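Stuver Instrument Library: Progress Report to the Gelteo Fund
October 8, 2023
Prepared by Mihret Yilma, workshop lead

Period covered

This report covers the work since our last update in March. The grant pays for the repair and cataloging of the donated electric guitars and basses in the Stuver loan collection, so that they can go out to students and community players. Spending on parts is on plan. Labor is slightly over, and the reason is given under neck work below.

Repairs and catalog

The collection now holds 119 instruments. Each one has been checked in, tagged, and given a condition sheet listing scale length, pickup type, neck relief, fret wear and any parts that are known to be replacements. Where a serial number was missing or sanded off, we recorded the neck heel and body cavity markings instead. Most of the older Aryee basses turned out to have mixed parts, usually a later bridge or a set of tuners with different post sizes. We have left these alone if they hold pitch and have noted them on the sheet.
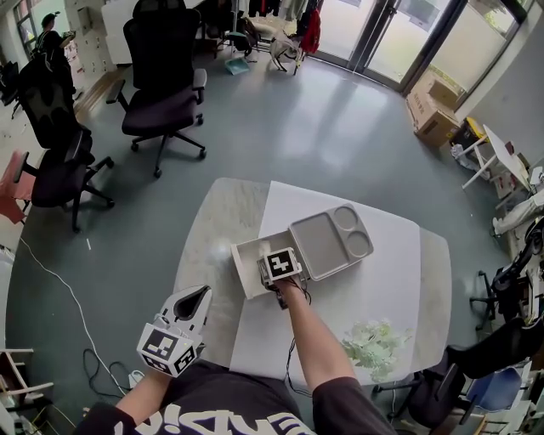
Small parts storage has been the slow part of the catalog. Screws, ferrules, string trees and saddle springs came in with the donations in coffee cans and sandwich bags, with metric and inch threads mixed together. We are sorting them by thread first and by use second. For the bins we want the same sort of thing as the thin-walled white drawer box and the gray plastic tray beside it, with one large rectangular compartment for the common screws and round ones for springs and ferrules. Odd pieces that match nothing in the collection will be kept in one labeled bag and looked at again at the end of the grant.

Electronics

The wiring on the Plusenari guitars was in worse shape than expected. Several had cold solder joints at the volume pot and cracked insulation on the pickup leads. We replaced output jacks wherever the old one had lost its spring tension, and cleaned the rest. Original pots were kept when they measured within range and were free of scratch after cleaning. All removed parts are bagged and tagged with the instrument number.

Neck work

This is where the extra labor went. A group of five basses had truss rods that would not turn. On 3 of them, the nut came free after penetrating oil and a night's rest, and the necks now adjust normally. The other two have rods that are bent or stripped inside the neck. Pulling the fingerboards would cost more than the basses are worth to the program, so we recommend keeping them for parts.

Fret leveling is done on the student guitars. Two of the short-scale basses still need nuts cut.

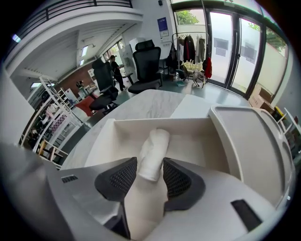 Finish work has been kept to cleaning and to sealing bare wood where a chip could grow. We are not refinishing anything under this grant. A few bodies have clouded lacquer, and we tried a light polish on the back of one before deciding to leave the others as they are.

Budget

We are asking to move $4,000 from the case and gig bag line to labor. We received more usable cases with the donations than we had planned for, and the bag order can be smaller. No other lines change.

Next period

Finish the two nuts and the small parts bins.
Set up the remaining basses with new strings and record the final action at the twelfth fret.
Write the one-page care sheet that goes out with each loan.
Open the loan list to the evening classes.

Please send a decision on the budget transfer before we place the gig bag order. Copies of the condition sheets can be sent on request.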